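Trelleck Handheld Manipulation Set
Data card, version 5

Summary

The Trelleck set is a collection of short tabletop demonstrations recorded by students of the Mornalach Robotics Club with a hand-held two-finger gripper. It was prepared as the shared training material for the club's entry in the Vusari student competition, in the household objects category. The release contains 104 demonstrations. Of these, 76 are assigned to training and the remainder to evaluation.

Release date: 2019-05-23
Maintainer: Hilde Verbeke
Contact: through the club's project page

Collection

Demonstrations were recorded by club members in rooms open to students, under whatever lighting the room offered. Each begins with the gripper held over or near the table and ends when the fingers have opened and moved clear of the object. Members were asked to work at an even pace and to leave nearby objects where they stood. Cups, bottles and books appear often; no object was bought for the purpose.

The camera is fixed to the gripper and uses a wide lens. Straight edges toward the border of the view are therefore curved, and the corners are black. The files are supplied uncorrected. Teams that need rectified images should apply the calibration in the folder named pacheco, after the student bench on which it was measured.
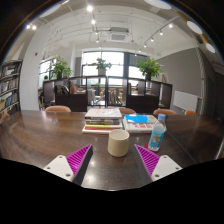 Hilde Verbeke asked at the review whether a cup without a handle should count as a separate object class, as the competition rules speak only of "drinking vessels." The club decided to keep one class and to record the handle as an attribute. Labels in earlier versions were changed to match.

Known limitations

Glossy tabletops reflect ceiling lights, and simple color thresholds do not perform well on them. Daylight from windows is often overexposed. Clear plastic is under-represented in the training portion – teams should not expect reliable grasps on bottles from this set alone.

Left-handed operators are marked in the index, but there are too few of them for a separate comparison.

Use

The set may be used for coursework, club projects and competition entries. People seen in the background must not be identified. Derived sets should keep the original numbering, so that errors can be traced.

Corrections

Corrections are collected until the end of August and applied together in the next version. Please give the demonstration number and the field concerned. Reports longer than 200 words should be sent as an attachment.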